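Storing play food between sessions at a shared toy library
Ginstead Community Help > Toy Libraries and Playrooms

Skendora
18 October 2023
Our toy library lends play food sets to member families. Since September, returned pieces have been placed in the wrong containers, and two sets are now incomplete. Members are requesting lidded boxes. Is there a recommended practice for storage and labeling?

Nambiar
Lids are not required for items in daily use. We recommend clear, open bins with one colored label per set. The same color should appear on the loan card, so that staff may check a return without reading the inventory. Bins should be washed every two weeks with mild soap and dried fully before they are refilled.

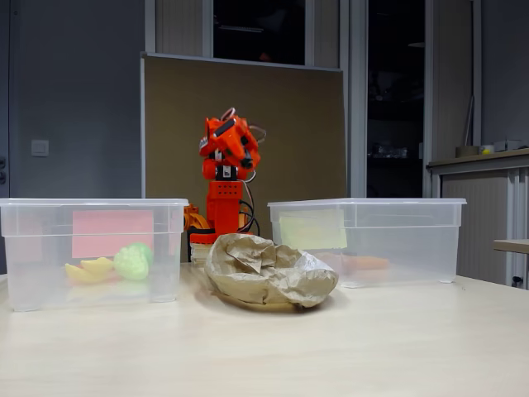
Clear bins with colored labels, play food in the left one.

Pieces that cannot be matched to a set should be held for five working days and then moved to general stock.

Skernar
We use lidded boxes and have had no complaints.

Nambiar
Lidded boxes are suitable for long-term storage. Please confirm that the pieces are dry before closing them.

2 members found this helpful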